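# Stornby Bench Assembly Kit: Frequently Asked Questions

Maintained by the applications group at Hrytsenko, Driltville. Last revised in February. Send corrections to Melaniia Lysenko.

## What the kit covers

**What does the kit do?**

It places replacement components into an open desktop computer from a known starting layout. The supported part types are expansion cards, memory modules, processors and 3.5-inch hard disk drives already mounted in their caddies. It is sold to refurbishing shops and training labs that handle the same few case models over and over.

**What is included?**

The base order contains the fixture tray, the gripper finger set, the sequence software and one case profile of your choice. Additional profiles are ordered separately. The arm and the table are not part of the base order.

**Which arms will it work with?**

Any six-axis arm with a standard flange, a payload that covers the gripper plus the heaviest part, and force feedback at the wrist or in the joints. Force feedback is required. Position control alone will seat a card on a good day and crack a slot on a bad one. Check the compatibility sheet before ordering, as two older controllers need the adapter cable.

**Can it remove parts as well as install them?**

Removal is supported for expansion cards and memory. Drive removal is in testing. Processor removal is not supported and is not planned for this version.

## Bench and fixture

**What kind of table is needed?**

A rigid one. We recommend slotted aluminum extrusion, which lets you bolt the tray and the case stops down anywhere along the rails. Wood tops move with humidity, and you will be teaching positions again every few weeks.

**How is the tray laid out?**

Each part type has its own position and its own orientation, matched to how the gripper will approach it. Drives stand upright at the back. Expansion cards stand on edge in a narrow slot with the bracket at the top. Memory lies in a long holder near the front, and the processor goes in the square pocket. Load the tray in the same order each time. The software does not check that a part is facing the right way unless you have bought the vision option.

**How should the case be placed?**

On its side, cover off, interior facing up. Push it against both case stops before starting the sequence. Repeatability of the whole cell depends more on this step than on the arm, and most placement faults reported to us trace back to a case that was sitting a few millimeters off its stops.

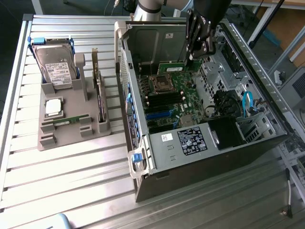

Loose cables inside the case should be tied back or tucked into the drive area before the run. The arm does not know about cables. A SATA lead lying across a memory slot will be pressed into the slot along with the module, and the force limit will not always catch it.

**How much clearance does the arm need?**

Leave 72 centimeters above the tabletop free of shelves, lamps and cable trays. The approach path for expansion cards is the tallest one in the standard sequence.

**Can I put the tray on the right side of the case?**

Yes. Mirror the layout in the setup menu, then teach the tray corners again. Do not simply rotate the tray and keep the old corner values.

## Setup and running

**How long does setup take?**

For a trained technician with a supported arm, plan on one working day. The first case profile takes up most of it. Later profiles go faster, as the tray is already registered.

**How many points have to be taught?**

The tray needs 3 reference points. A case profile needs 7, plus one for each expansion slot you intend to use. All points are touched off with the pointed probe supplied in the finger box.

**What happens if a part does not seat?**

The arm backs off, shifts by a small search offset and tries again, up to 2 retries. After that it returns the part to the tray, releases it and stops with a fault code. It will not continue to the next part. This is deliberate and cannot be turned off from the operator screen.

**Does the kit close latches and levers?**

Memory clips, yes, on slots where the clips snap in under module pressure. Processor load levers have to be opened by hand beforehand and closed by hand afterward. Card retention latches vary too much between cases, and we leave them to the operator.

**Is thermal paste applied?**

No. The sequence has a pause step at this point. The operator applies paste, fits the cooler and presses resume.

**What about static?**

The finger pads are made of a dissipative material and must be grounded through the flange. Bond the table and the tray to the same ground point. Test the path monthly with a meter. Replace pads when they look polished - a worn pad also lets cards slip in the grip, and the slip shows up as a false "part missing" fault.

## Profiles and software

**Can I write my own case profile?**

Yes. The profile editor, Trurnden, is included with the base order. It stores slot positions, insertion directions and force limits in a plain text file. Keep a copy of each profile off the cell controller.

**What insertion force should I set?**

Start with the values in the default file for that connector type and raise them in small steps. If a part needs much more than the default, the alignment is wrong. Stop and touch off the slot again.

**Does it need a network connection?**

Only for updates. Run logs are stored locally and can be exported to a USB drive.

**Is Trurnden available for the shop computer, or only for the cell?**

Both. Offline editing is the better choice for long profiles. Load the file onto the cell and run it once at reduced speed with no parts in the tray.

## Safety and service

**Is guarding required?**

Your own risk assessment decides that. Reduced speed and force limiting may be enough with some arms. Metal brackets and bare boards have sharp edges, and a collaborative rating on the arm says nothing about the part it is holding.

**What wears out?**

Finger pads first, then the tray pocket for the processor, then the probe tip. All three are stocked in Driltville. Tray sections are replaced one at a time, so there is no need to order the full tray.

**Who handles training?**

Yevdokiia Mykhailiuk schedules operator and profile training. Operators attend the short session. Anyone editing force limits attends both.

**Can I return a case profile I did not use?**

Unopened profiles can be exchanged for a different case model. Once a profile has been activated on a controller it stays with that controller, including after an arm replacement. If the controller itself is replaced under warranty, send us both serial numbers and we will move the license.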